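We use cookies to remember your settings. Accept | Manage preferences
Category: Meeting minutes / Shared kitchen

Lestdale Kitchen Group - minutes, December 18, 2022

1. Jar washing
Minutes of the June meeting approved. The glass jars go back to Plurnent in lots of 20. In the last lot 5 were refused for residue under the thread. Agreed that each jar gets the brush first, then the cloth on the outside, held over the wire rack.
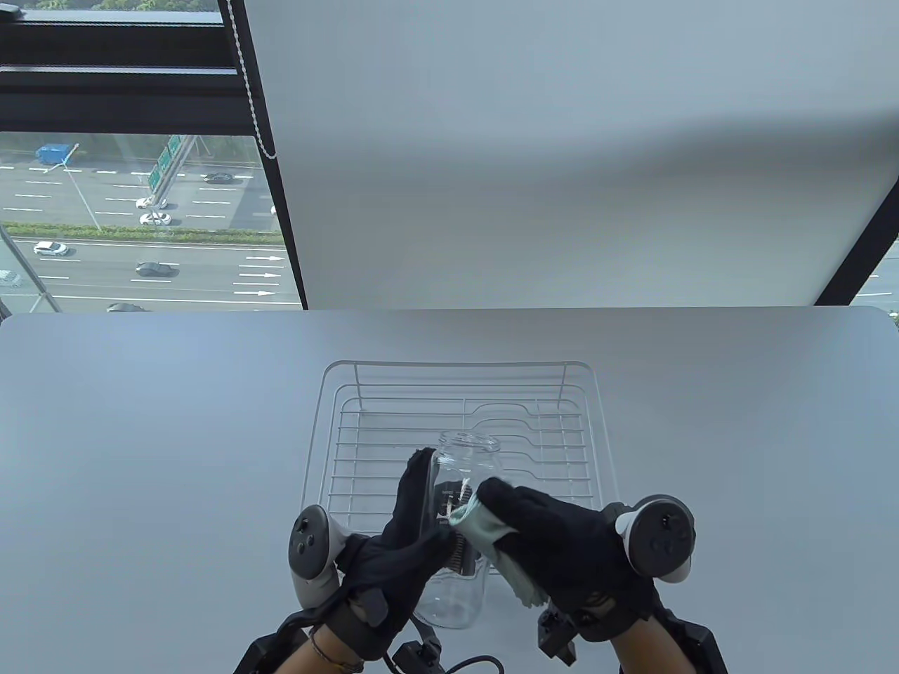
2. Drying and rack space
The rack stays on the gray table by the window. Its plate slots do not hold a jar steady, so finished jars may stand upright on the table beside it, mouth up. Blind to be kept down while jars are out - glare makes smears hard to find. Green cloths are for glass only.
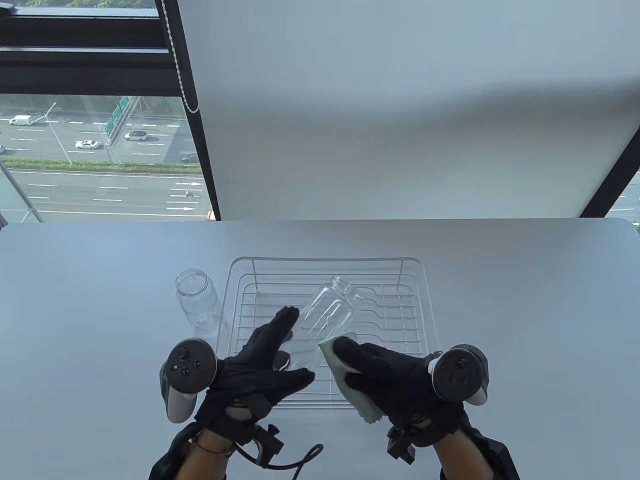 Jihad Khalaf objected that a jar left mouth up collects lint, and asked for eight clean cloths a week in place of the present five. Cloths approved. Jar position held over.

3. Supplies
Xaba quote for a second rack received. Nanex has not replied.

Next meeting: date to be set by email.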